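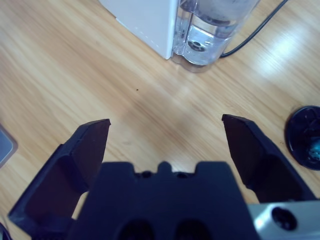
Home Products Recipes Newsroom Stockists Contact

FOR IMMEDIATE RELEASE

Cultano brings a spoonable cashew labneh to US shelves. Three flavors, no dairy, no coconut

IMBRIDGE, 2020-01-21 — Cultano, maker of cultured plant-based foods, is rolling out a cashew labneh to grocery stores this winter. Thick. Tangy. Strained the slow way, in cloth, for 13 hours. It goes in the dairy case next to the hummus and it comes in Plain, Za'atar & Lemon, and Smoky Eggplant.

Short version for anyone on deadline: four ingredients in the Plain (cashews, water, sea salt, live cultures). No gums, no starch, no coconut oil. Ships cold. Keeps a good while unopened and should be eaten within the week once the lid is off.

Labneh, for those who haven't had it, is yogurt that has been salted and strained until it holds a swoosh from the back of a spoon. Breakfast food in a lot of homes, with olive oil, cucumbers, mint, warm bread. The dairy version has been easy enough to find for years. The vegan ones mostly haven't been, and the few out there lean sweet or set up like frosting. Cultano wanted sour. Properly sour.

The company tested 221 batches before settling on a recipe. Early ones split. A whole run in August went so sharp it was only good for salad dressing (the dressing was excellent, and may come back one day). What fixed it was a longer soak for the nuts and a cooler room for the culture, plus giving up on the blender everybody had been fond of. A stone mill does the grinding now, slower and smoother.

"I grew up with a bowl of something white and sour on the table at every meal, and when I stopped eating dairy that was the thing I missed, more than cheese," said Neusa Bittencourt, founder of Cultano. "We kept making it too polite. People in the kitchen would say it's nice, it's mild. I didn't want mild. I wanted you to need the bread."

The flavors in brief:

Plain — for savory or sweet. Good under roasted carrots, good with honey-style date syrup and walnuts.

Za'atar & Lemon — wild thyme, sumac, toasted sesame, lemon zest. Swirled in by hand so its a bit uneven from tub to tub. Meant to be.

Smoky Eggplant — eggplant charred whole over flame, peeled, drained, folded through. Closer to a dip. Pita, raw peppers, or straight on a baked potato.

Each tub has a recipe under the lid. First ones in the series: a tomato and cucumber breakfast plate, lentils with fried onions and a cold spoonful on top, and a pasta sauce that comes together while the water boils. Loosen the labneh with a ladle of hot pasta water, off the heat, stir in garlic and dried mint, done. Do not boil it, it will go grainy. Still tastes fine but it will go grainy.

The first shipment is 2,000 tubs, going to Nurmi Market stores and a short list of independent grocers and delis. Online orders through Jirnora, the chilled delivery service, open the same day. More stores in the spring if production keeps up. A larger foodservice pail is in the works for cafes and caterers, Plain only to begin with. Restaurants that want to try it early can write to the newsroom address and we will pass it along to sales.

Cultano also makes a cultured cashew butter and an oat-based kefir. Both stay in the range, same recipes, same size. The kefir label is getting larger type for the allergen line after customers asked for it, and the labneh uses the same layout from the start. All three labneh flavors contain tree nuts. Za'atar & Lemon also contains sesame.

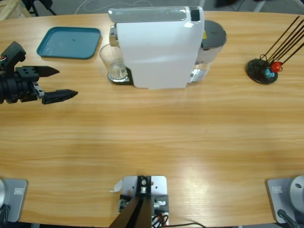 Nurmi Market's buyers asked whether it could be frozen, and whether shoppers would know to pour off the liquid that gathers on top. Answers: no to freezing, the texture goes. On the liquid, pour it off for something thicker or stir it back in, either is fine, and this will be printed on the side of the tub.

Serving idea from the test kitchen, easy for a weeknight. Spread half a tub on a wide plate. Drain a can of chickpeas, dry them well, fry in olive oil with cumin and a pinch of chili until they start to pop and crackle. Tip over the labneh, oil and all. Chopped parsley, lemon, plenty of black pepper. Flatbread. Feeds two for dinner or 4 as a starter.

Tastings will run at selected Nurmi Market stores through the launch. Dates are posted by each store so please check locally, we dont have the full list at time of writing. Samples for press on request — state flavor and a delivery address with someone home to recieve it, as it has to go straight in the fridge.

About Cultano
Cultano makes cultured foods from nuts and oats in Imbridge. The company was started by Neusa Bittencourt out of a shared kitchen and now runs its own culture room and mill. All products are vegan.

Press contact: Newsroom, Cultano, Imbridge. Recipe cards and ingredient sheets on request.

Comments

marjie_k
Finally one without coconut. Does the plain work for baking? Thinking of a lemon loaf where I used to use sour cream.

Cultano Newsroom
Hi marjie, yes, swap it one for one. Thin with a splash of oat milk if the batter looks stiff. The grainy thing only happens in sauces.

Tobin
Any plans for a nut free version? My kid can't have cashews and the whole shelf is cashews now.

Cultano Newsroom
Not yet Tobin, sorry. The oat kefir has no nuts in the recipe but it is made in the same building, so please go by the allergen line.

R. Haddow
Had the eggplant one at a tasting. Ate it on toast standing up. Bring back the salad dressing though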